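Gullau High Robotics Club
Progress report to the Paterson Fund, second period
Prepared by Fraser Farquharson, club advisor

Summary

The club is on schedule in two of the three areas we promised you and behind in the third, the one with the word "autonomous" in it. We have spent a little over half of the grant. No student has been injured. One shoe has been slightly crushed, and its owner has asked that the incident be recorded.

What we said we would do

Our application proposed that students would set up a small robot arm, teach it a kitchen task by guiding it through the motions, and then enter it in the Fadberg student challenge in spring. The task this year is called Fixed Portion. The arm has to scoop dry goods out of a bin, tip them into a cup and stop when the cup holds 40 grams, give or take 3. It sounds like something a bored person could do while on the phone. We wrote that in the application as a selling point, and I would now like to withdraw it.

Where we are

The arm is working. It came from Stivura as a kit, and assembly took four weeks against a planned two. One of those weeks went to a cable that was plugged in correctly at both ends, just not the ends of the same cable. The students have since labeled everything in the room, including me.

The gripper has been through several versions. The fingers that came with the kit were fine for blocks and hopeless for anything with a handle, so the mechanical group has been trying out grip surfaces. Smooth ones let the handle turn. Very soft ones held beautifully and then would not let go, and for an afternoon the robot owned a spoon. The current design is the best so far. It still lets the handle twist when the bowl meets a lot of resistance, and we expect to change it at least once more before spring.

Recording is going well. Our target for the year was 200 guided runs, and the students reached it before the end of this period. Each run is one student steering the arm through one full portion while the wrist camera records. Gillespie Imrie, who leads the recording group, introduced a rule that any run with talking in it about lunch has to be done over, on the theory that the driver was not concentrating. There is no sound on the recordings, so the rule is enforced entirely by Gillespie.

Not all of those runs are usable. The early ones were driven by people who were still learning which way was left from the robot's point of view, and a model trained on them picked up the hesitation faithfully. It would approach the bin, stop, think about its life, and back away. We have set those runs aside and are replacing them.

Where we are not

The arm can't yet portion without a person steering. It will reach for the scoop by itself, and most of the time it gets it. It will push the scoop into the bin, often to a sensible depth. After that it becomes generous. The weight in the cup has to be read and acted on, and we have not finished connecting that part. Our first attempt simply had the arm do a set number of scoops, but a scoop is whatever the arm happened to dig up, and the totals wandered all over the place.

The software group has two ideas for this. One is to read the scale's display with a camera, which is cheap and which the students like because it feels like cheating. The other is to put a load cell under the cup and get the number directly – this costs a bit more and would be much less exciting. I have asked them to try both and bring me results before anyone orders anything. We will report the outcome next time.

Attendance and teaching

We began in September with a full room and lost a few members when they learned that the robot would not be fighting other robots. Those who stayed come to most sessions. Several have no programming class behind them and are now editing configuration files with only moderate fear. We paired each new member with someone from last year, and this has worked better than my lectures, a finding the students shared with me in writing.

One change from the plan: we had set aside two sessions for a parents' evening demonstration and used only one. The arm performed with a student driving, and it was a success in the sense that people clapped. A younger brother asked how much faster it would be to do it by hand. We do not have a figure for that and have decided not to produce one.

Money

Spending on the kit, the spare motors and the computer came in close to budget. Dry goods came in over. We had budgeted for one bag of beans, not knowing how far a bean can travel across a floor or how firmly the custodial staff feels about it. The travel money for Fadberg is untouched. We would like your permission to move a small part of the supplies line into sensors, to cover the load cell if the students choose it. A note saying yes would be enough.

Next period

Finish replacing the early runs. Get the weight reading into the control loop by whichever route wins. Run the full task without a driver, first with the bin always in the same place and then with it moved, as the Fadberg judges will certainly move it. Register the team, and settle the team name, on which talks have broken down twice.
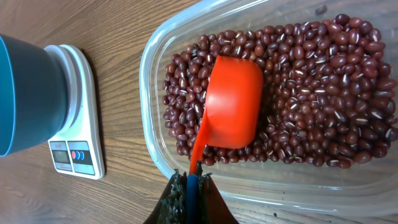 Scooping is still where most of the recording time goes. A full bin is easy, and even our model looks clever in one. The hard part starts when the beans no longer cover the bottom and there is a strip of bare plastic along one side, because the scoop then has to go where the beans are, and a clear container gives the camera plenty of reflections to be confused by. The students asked for an opaque bin. The challenge rules call for a clear one, so they have asked me to ask you whether you know anyone at Fadberg.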